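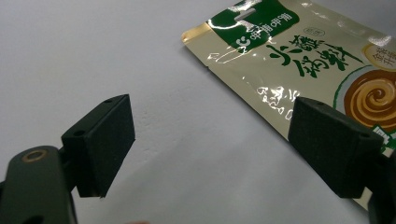

Fig. 1. Open fingers with foam pads, sauce packet on the table. Compare with the pad sketch from Unit 2.

Notes for Unit 3: The Open Day at Dadetti

Read these before the discussion section. They assume you have done the Unit 2 reading on grasp types and have the Prantl worksheet in front of you. If you missed the visit, you can still do the questions at the end from the notes and the two figures.

What we were told

The afternoon opened with a slide talk on the Limirine project. The claim, as I wrote it down, was that a person using a hand-held gripper can show a task enough times that an arm later learns to do it alone. The talk gave a target of 2,000 recorded demonstrations. It did not say how that number was picked, and when one of you asked, the reply was that more is generally better. That may be so. It is also what people say when they haven't plotted the curve.

The talk then quoted a success rate of 74 percent for flat packets. Write the number down, and next to it write the things we don't have: how many trials, how many kinds of packet, who decided what counted as a success, and whether a packet picked up on the second try went in the same column as one picked up on the first. A percentage without a denominator is a slogan.

The object

Flat pouches are a fair choice and a harder one than they look. A box gives two fingers two sides to close on. A pouch lying on a table gives them a thin edge and a great deal of surface they can't use. You can come in from the sides and squeeze until it buckles, or slide it to the table edge and take it there, or get something under it. Each of these is a different skill, and the talk lumped them together as "picking."

The packet is also shiny. Look at the small white print toward its lower left in Fig. 1, which is mostly lost to glare. If the camera is the main sense the system has, then lighting belongs in the experiment and should be reported with the results. I did not hear it mentioned.
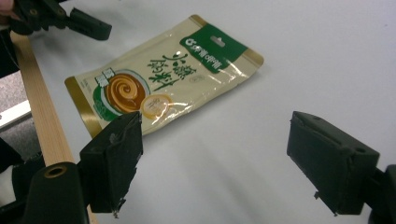
Fig. 2. The pouch on the tabletop, with a second hand-held gripper coming in at top left.

Two grippers, one pouch

With a second tool at the table, ask what the second one is for. Holding the pouch steady while the other closes on it would be a real answer to the flat-object problem. Passing it from one to the other would be a different task with its own ways to fail. The handout from Pritix used "two-handed" for both, and you should not.

Note the setting as well. A plain white table with a single pouch on it is about as kind as a workspace gets. Nothing wrong with starting there - we do the same in lab - but a kitchen counter is another matter, and the talk moved from one to the other in a single sentence.

In fairness

The people at the tables answered questions more carefully than the slides did. One said plainly that a skilled person's demonstrations carry a lot of judgment the recording may not capture. That was the most useful remark of the afternoon, and I would like it in your write-ups.

For discussion

1. Choose one way of lifting a flat pouch and list what a camera near the fingers could and could not tell you about it.
2. What would you need to know before repeating the 74 percent figure to someone else?
3. Foam pads or bare hard fingers for this packet? Argue from friction and from wear.
4. Design a test that could make the Limirine claim look bad. Keep it to one page.

Bring question 4 on paper.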